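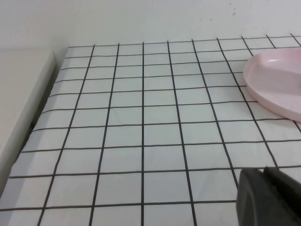 Print this page | E-mail this page
August. Notes by Emrys Jenkins

Kit review, part 2: the Hallon starter arm

Same kit as last time. Price 700, spare fingers 60 extra. Sirnier sells a cheaper one at 150, no wrist camera, skip it for this course.

What to look at when you write yours up:
- setup time (mine 9 minutes, manual says less)
- does the software find the grid without help
- reach near the edges. Most kits get worse there, check teh spec sheet

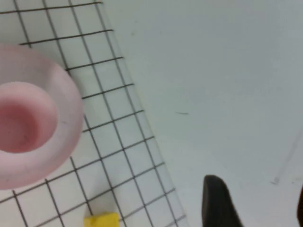 Wrist view is the main selling point of the Hallon, so spend most of your page on it. Test it on color first, then on shape. A pink rim on black grid lines is an easy job, a yellow block half out of view is harder, so say which one you scored. Note also where the grid stops and plain white table starts, positions past that line are guesswork unless you recalibrate. Dont mix the two in one table.

Drafts by 60 lines max, bring a printout.

Related:
Castaño feeder, first notes
Ditport support plans compared
Part 1: unboxing and cables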